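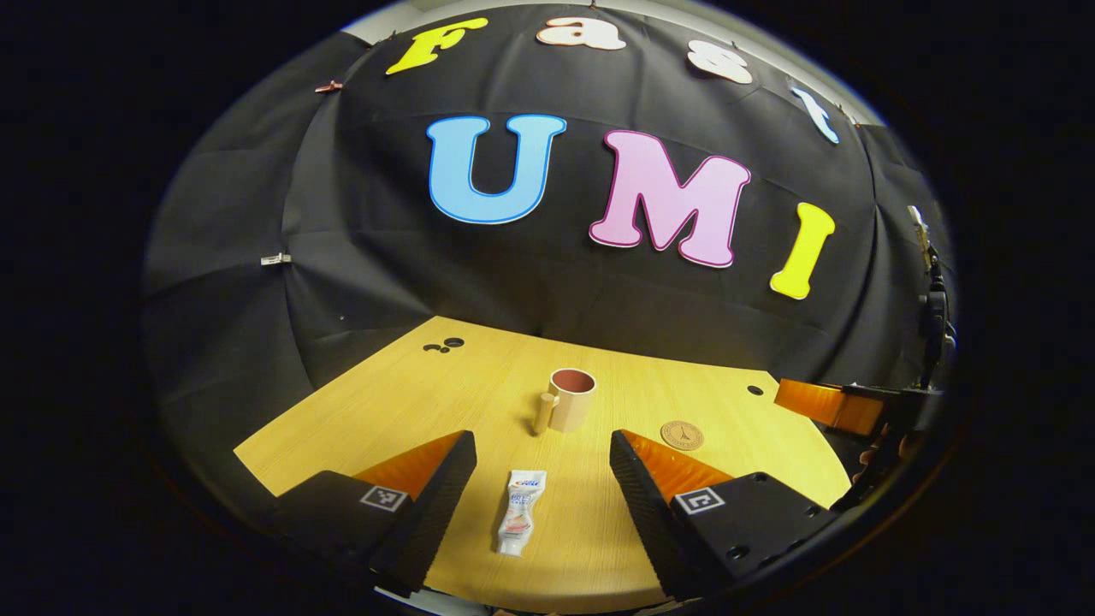

I've been selling cork coasters out of my spare room for four years now, and the Barredo is still the one I'd save from a fire (well, cork doesn't burn all that fast, but you get the idea). It's a plain round coaster, light brown, with one small dark emblem pressed into the middle. Most people see a tower in it, and you can make it out next to the tan mug with the reddish-brown inside. I love how little it tries to do. It just lies there flat and looks nice on light wood!

## Barredo round cork coaster

- Natural cork, embossed emblem in the center
- Sold singly or in a set of 4
- Item number 1063
- Wipe with a damp cloth, no dishwasher please

The emblem was drawn by my friend Annunziata Cirillo, who did 2 versions. The first had windows and a little flag and looked great on paper, but once it was pressed into cork the flag turned into a blob. We went with the simpler one. If you have one of the early flag coasters, hang on to it, I only made 103 and I'm all out myself.

**What goes on it:** any regular mug. I use mine under coffee all morning and then under iced tea, and it has never stuck to the bottom of a glass the way my old shiny ones did (I'd lift my drink and the coaster came along for the ride, then dropped on my foot). Very wide soup mugs will hang over the side a bit. For those I'd go up to the Morar, same cork, larger circle, no emblem.

**Color:** cork varies. Yours may come a shade lighter or darker than the one shown, and the specks fall wherever they fall. If you want a set that matches closely, leave me a note at checkout and I'll dig through the box for you.

**Marks:** coffee rings wipe off if you get to them the same day. Red wine, not so much. Arwel Probert wrote to me last December to say he rubs his with very fine sandpaper once a year and they come up like new. I tried it on a spare and it worked, just go easy near the emblem!

Ships flat in a paper sleeve. The square Pitau coasters are sold out until I get more cork in.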